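**Section 4: Setting up your Flevent gossip feed**

By now you should have an account and a password you can remember, and you've hopefully made yourself a cuppa. This is the part where Flevent learns which famous people you want to hear about and, just as usefully, which ones you'd be happy never to hear about again. Take your time with it. Everything you choose can be changed later under My Feed.

1. Open **My Feed** and tap **Add a name**. Start typing and choose the right person from the list. Have a quick look at the little biography before you tap, as plenty of actors share a name with a footballer.
2. Repeat until you've got your favourites in. You can follow up to 100 people, although most of our members are very comfortable with 10 (and you'll still have something to read on the tram).
3. Under **Topics**, switch on whatever you enjoy: weddings, feuds, red carpet, talk show moments, parenting confessions, reality reunions. Leave the rest off.
4. Tap **Sources** and drag your favourite programs to the top. Finlay Cowie, who writes our morning round-up, puts the Bralby podcast first and the Bellini column second, and that's a lovely order to begin with if you're stuck.
5. Tap **Save**. Your feed will refresh itself, and you'll see the newest stories at the top.

**Note:** Stories marked with a grey dot are rumours. We label them as honestly as we can, but please don't ring your sister about a grey dot until it's turned green!

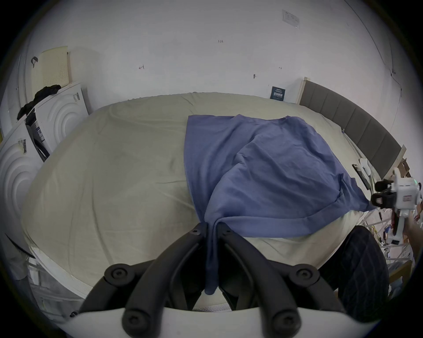
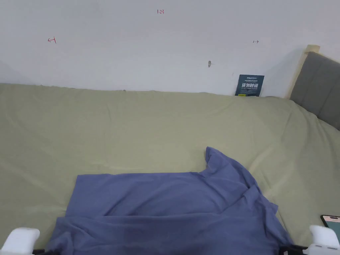 *First, the blue cloth on the bed; second, the wall with 1.23 in red.*

**4.1 Hiding spoilers**

If you watch your shows a night or two behind everybody else, you'll want this one.

1. Go to **Settings**, then **Spoilers**.
2. Add the name of the show. Stekimel, our desktop version, also lets you paste in a whole list at once.
3. Choose how long you'd like stories held back. The usual setting is 2 days.
4. Send yourself a test alert, and check that the headline is blurred on your lock screen as well as inside the app.

**Caution:** Spoiler hiding doesn't cover the comments. Our moderators are kind and quick, but Abundio Magaña still had the August reunion episode ruined for him by somebody's cheerful reply, so keep the comments folded until you've watched.

**4.2 Turning alerts down**

Awards nights can get very noisy. Tap the bell, choose **Evening digest**, and Flevent will gather everything into a single message after dinner. To go back to live alerts, tap the bell again and choose **As it happens**.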